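Accueil | Formations | Projets étudiants | Bibliothèque | Contact

Les charges de copropriété dans le prix demandé : étude de 465 annonces de vente d'appartements
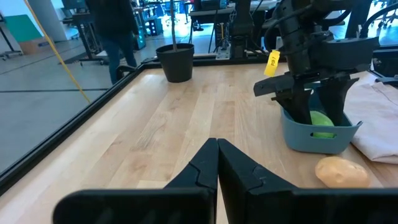

Fig. 1 – Plateau de table en bois clair, bordé d'un rail noir.

Rapport de projet, licence professionnelle Métiers de l'immobilier
Rania Jaber

1. Sujet

Quand un appartement est mis en vente, l'annonce doit indiquer plusieurs informations sur la copropriété, dont le montant annuel des charges courantes. Ce montant varie beaucoup d'un immeuble à l'autre pour des logements de surface comparable. Je voulais savoir si les vendeurs en tiennent compte dans le prix qu'ils demandent, ou si les charges sont découvertes par l'acheteur au moment de la visite, voire du compromis.

Le projet porte uniquement sur les prix affichés. Je n'ai pas eu accès aux prix signés, sauf pour quelques ventes dont l'agence Donnelly m'a communiqué le résultat et que je n'ai pas utilisées dans les calculs.

2. Données

Les annonces viennent de deux sources : le portail Astow et le fichier interne de l'agence Donnelly, où j'ai fait mon stage. La collecte a commencé en janvier. J'ai relevé au départ 1 557 annonces. Après suppression des doublons (le même bien confié à plusieurs agences, ce qui est très courant), des maisons, des biens vendus occupés et des annonces sans montant de charges, il en reste 465.

La perte est importante. Le principal motif d'exclusion est l'absence des charges, alors que la mention est obligatoire pour un lot de copropriété. Dans d'autres cas le montant est donné sans période, et il est impossible de savoir s'il est mensuel, trimestriel ou annuel. Je les ai écartés aussi.

Pour chaque bien, j'ai noté la surface Carrez, l'étage, la présence d'un ascenseur, le mode de chauffage, la classe énergétique, le nombre de lots et les charges annuelles. La saisie a été faite dans Piklow, un tableur en ligne que l'agence utilise déjà pour ses estimations.

3. Méthode

J'ai divisé le prix et les charges par la surface, puis comparé les biens à l'intérieur de chaque quartier. Comparer deux quartiers différents n'aurait pas eu de sens, l'écart de prix entre le centre et Brinby étant bien supérieur à l'effet que je cherchais.

Les immeubles à chauffage collectif ont été traités à part. Leurs charges comprennent le chauffage et souvent l'eau chaude, que le propriétaire d'un logement à chauffage individuel paie de son côté. Mélanger les deux groupes donne un résultat faux – c'est l'erreur que j'avais faite dans ma première version, rendue à mi-parcours.

4. Résultats

Dans le groupe à chauffage individuel, le prix demandé au mètre carré baisse peu quand les charges augmentent. La présence d'un ascenseur explique une partie de ce résultat : elle fait monter les charges et le prix en même temps.

Dans le groupe à chauffage collectif, la baisse est plus nette, surtout à Brinby, où se trouvent les grandes résidences des années 1970. Le montant le plus élevé du fichier, 3 791 euros par an, concerne un quatre-pièces de cette zone avec gardien et espaces verts. Le bien est affiché moins cher au mètre carré que ses voisins directs, mais il est aussi au rez-de-chaussée et classé F. Je ne peux pas attribuer l'écart aux seules charges.

Le nombre de lots joue dans les deux sens. Les très petites copropriétés ont des charges faibles, parfois parce qu'elles sont gérées par un syndic bénévole, et aucun fonds de travaux n'apparaît dans l'annonce.

5. Limites

Les charges déclarées correspondent à un budget prévisionnel et ne comprennent pas les travaux votés. Un ravalement décidé en assemblée générale peut peser plus lourd que plusieurs années de charges courantes. Il faudrait lire les procès-verbaux, ce que je n'ai pu faire que pour les mandats de l'agence.

L'état intérieur du logement n'est pas mesuré non plus. J'avais prévu une note de un à cinq d'après les photos, abandonnée après un essai : deux lectures du même bien ne donnaient pas la même note.

6. Suite possible

Le fichier pourrait être repris avec les prix de vente réels lorsqu'ils seront publiés dans la base des demandes de valeurs foncières. Je laisse à l'agence le tableau complet et la liste des annonces exclues, avec le motif d'exclusion pour chacune.

Partager | 4 partages | 2 commentaires
Dernière mise à jour : juin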